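The Long Way to Supper
Two households, one casserole dish, and a year of feeding each other's kids

May 2018

My neighbor Zuleica Barros and I have lived across an alley from each other in Flaston since before either of us had children, and for most of that time we were the kind of neighbors who wave. We were good wavers! We waved over trash cans and over Christmas trees being dragged to the curb, and once, memorably, over a possum. Then she had twins and I had my second, and my husband started working nights, and one evening in September she came across the alley in her slippers with a pan of baked rice and chicken and said she had made too much on purpose.

That was all she said about it. She put the pan on my stove, looked at the baby, looked at the sink (I wish she hadn't looked at the sink), and went home. We ate the whole thing. My older one, who at that point was living mainly on crackers and the insides of rolls, asked for more and then asked for it again at breakfast, cold, which I allowed.

When you are handed a dish you have to give it back, and my mother raised me never to give one back empty. So I sent it home with black bean soup in it, which is a silly thing to put in a shallow pan, and I walked across that alley like I was carrying a sleeping cat. A few days later it came back with a noodle bake. I don't believe we ever sat down and agreed to anything. By the time the leaves were off the trees she was cooking for both houses two nights a week and I was cooking for both houses two nights a week, and the other nights we ate eggs, or toast, or whatever had been hiding behind the milk.

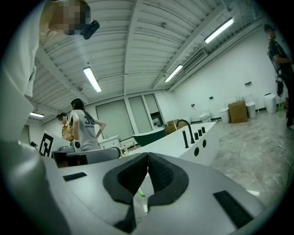
Weeknights at our house have always been tight, and I say that as someone who owns three calendars and has at various times believed in all of them. There is school pickup, and the drive back up Rukow Street behind the bus, and then my husband waking up as everyone else is winding down, so that for a little while all four of us are in the kitchen wanting different things. Look at those two black padded fingers, coming together in a V until there's only a narrow gap left between them, and you have a fair drawing of my day from pickup to bedtime, with supper expected to squeeze through at the bottom. Cooking every other night didn't make the gap any wider, but on the off nights there was nothing I had to push through it, and I found I could sit on the floor and be climbed on and not mind very much.

I should say something about the food, because people ask, and I'm afraid they are hoping for something better than what I have to tell them. We cooked plain things. Zuleica's grandmother came from a town called Conceição, and there's a way of doing greens in that family, sliced so thin they look like grass clippings and turned in hot garlic for barely any time at all, that I have tried to copy all year and still can't get right. Mine go soggy. She says my pan is too crowded and she is surely correct. For my part I brought meatloaf, a corn chowder that my kids call yellow soup, and a baked pasta that I could now make in a power outage.

There were some rules, though we'd both have been embarrassed to write them down. Supper crossed the alley by 5:30 or there was a phone call. Whoever cooked did not hear complaints, and if a child said something terrible about the lentils, that stayed in the house where it was said. No dessert, because once dessert gets in, somebody starts trying to impress somebody. If you were sick you were sick, and there was no making it up later. I was very firm on that last one and then the first time I got the flu I tried to make it up anyway, and she stood in my doorway with her arms folded until I promised to go back to bed.

It helped with the money too, I'll admit. I kept the grocery receipts in a mug for a while, and our food bill had been running to 400 dollars on a bad two weeks, with a lot of that being the sort of thing you grab hungry at the counter. By January it was down to 300, and nothing in the crisper drawer had turned to liquid in quite some time. I know other families do far better than that. I was proud of it all the same, and I stopped saving the receipts after that so as not to spoil it.

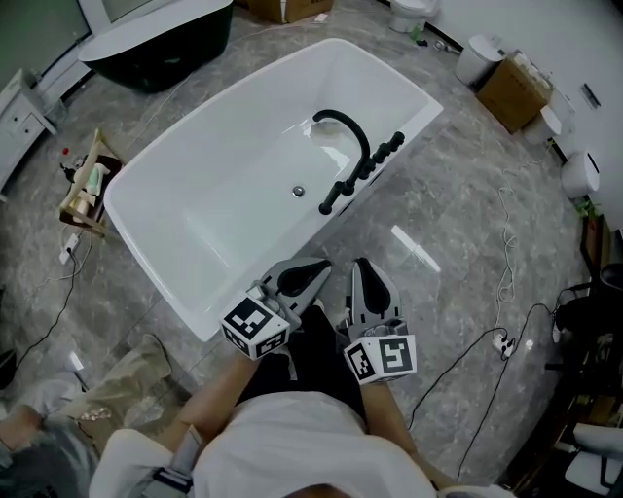 The hard part came in the winter, when Thaís Pimentel moved in two doors down with a baby and a husband who was away for work more than he was home, and naturally we wanted to bring her in. Well, cooking for two houses is a big pot. Cooking for three is a very big pot, and I had to borrow one from the church hall, and it didn't fit in my sink, and I washed it in the yard with the hose in my coat. Thaís is also a much better cook than either of us. Her first night she sent over little stuffed peppers, each one tied with a chive, and Zuleica called me up and whispered, "Are we supposed to tie things now?"

We weren't, as Thaís was glad to hear. She'd been up since before dawn tying chives with a baby on her hip, all because she thought that was the standard. After that she made pots of stew like the rest of us, better than the rest of us, and took one night instead of two, and the borrowed pot went back to the church hall with a thank-you note taped inside the lid.

People have asked whether I'd recommend it, and I always want to say yes right away and then I start remembering the February when both our ovens were out, and the evening my son announced at their front door that he liked their family's food but not their family's smell. (It was the garlic, and he has since come around.) You do have to like each other, or at least be willing to be seen in your slippers. It's also easier when the other house is close. I have a cousin who tried it with a friend across town, and they mostly ended up handing each other cold lasagna in the parking lot at Pandotby's, next to the cart return.

If you'd like to try, start with one night, and cook something you could make half asleep. Use a dish you don't love. Ours is a blue enamel thing with a chip on one handle, and neither of us can remember anymore who it belonged to in the first place. I was sure it was hers. She says it came from my side of the alley, full of soup.

It's at my house as I write this, drying on the rack, and tomorrow is my night. I'm making the chowder.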